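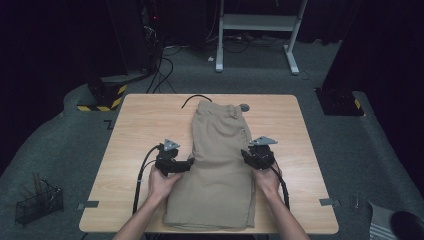

Farent Travel Chinos, long-term review

Reviewed by Shobha Nair
Posted 09/12/2023

I bought these in April to replace two older pairs that had both gone at the seat. I wanted one pair of pants that could do an office day, a train ride and a dinner without looking like hiking gear. The Farent Travel Chino comes up a lot when people talk about that sort of thing, so I ordered it in sand, regular length, and have worn it most weeks through the spring and summer.

Fit

The size chart on the Farent site is correct at the waist and a little generous in the thigh. I am between sizes in most brands and took the smaller one. It was snug the first couple of wears and then settled. The rise is medium. If you sit at a desk all day you will not be pulling the back up every time you stand, and that was my main complaint about the Jorkon pair I had before.

The leg is straight with a slight taper below the knee. I did not need them hemmed. Kuldeep Bhardwaj, who sits across from me at work and bought the same pants in navy, is shorter and paid a tailor to take his up. He said the tailor had no trouble with the fabric, but the original hem leaves a faint line if you ever want to let it back down.

Fabric

Cotton with a bit of stretch. It feels like ordinary cotton, with none of the swishing you get from nylon travel pants. It is a midweight cloth. I wore them on some very hot days and they were bearable, though I would have been happier in linen. On cool mornings they are fine by themselves.

They crease behind the knees and across the lap after a few hours of sitting. The product page calls them wrinkle resistant. I would call them average. Hang them in the bathroom overnight and most of it drops out by morning. The lap creases need an iron.

Packing

They fold down flatter than I expected. I fold them lengthwise, one leg on the other with the seams lined up, then in three toward the waist. Folded that way they take up less of a carry-on than a pair of jeans. Rolling also works but puts a ripple in the front of the leg that I find harder to get out than a plain fold line.

I took them on a nine-day trip with only one other pair and washed them in a hotel sink halfway through. They were dry enough to wear the next afternoon, not the next morning. Plan for that if you are moving on early.

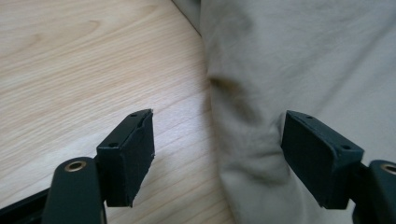 Washing has been simple otherwise. Cold, inside out, low heat or a line. The length did not change that I can tell. The color has faded a little at the pocket edges and along the side seam, and you only see it next to something new. Sand shows coffee and bike grease right away, as you would expect. Coffee came out with dish soap. The grease did not come out completely.

Pockets and details

Two front pockets, two back, and a small zip pocket inside the right front one. The zip pocket will hold a passport but you will feel it when you sit. I use it for a transit card. The back pockets button shut. One of the buttons came loose over the summer and I sewed it back on myself. The belt loops are narrow, so a thick casual belt will not go through. My Vadis belt fits with nothing to spare.

Customer service

I wrote to Farent about the button to see what they would say. They replied in 3 days and offered a repair kit or a small credit. I took the credit. It expires at the end of the year, and the email did not mention that. I found it in my account later.

Compared with others

The Jorkon pants are cheaper and lighter and look like sportswear from across a room. Kordestani makes a nicer pair, with a cleaner waistband and better buttons, but they want cold hand washing and I am not going to do that for everyday pants. The Farent pair sits between the two.

Good: comfortable waist, looks like normal clothing, packs flat, washes easily.
Not so good: loose button, narrow belt loops, wrinkle claim is a stretch.

Would I buy them again? Yes, but in the olive, and I would wait for a sale. They had one in late spring and Kuldeep got his then.

Rating: 4 out of 5

Filed under: Clothing, Travel
2441 people found this review helpful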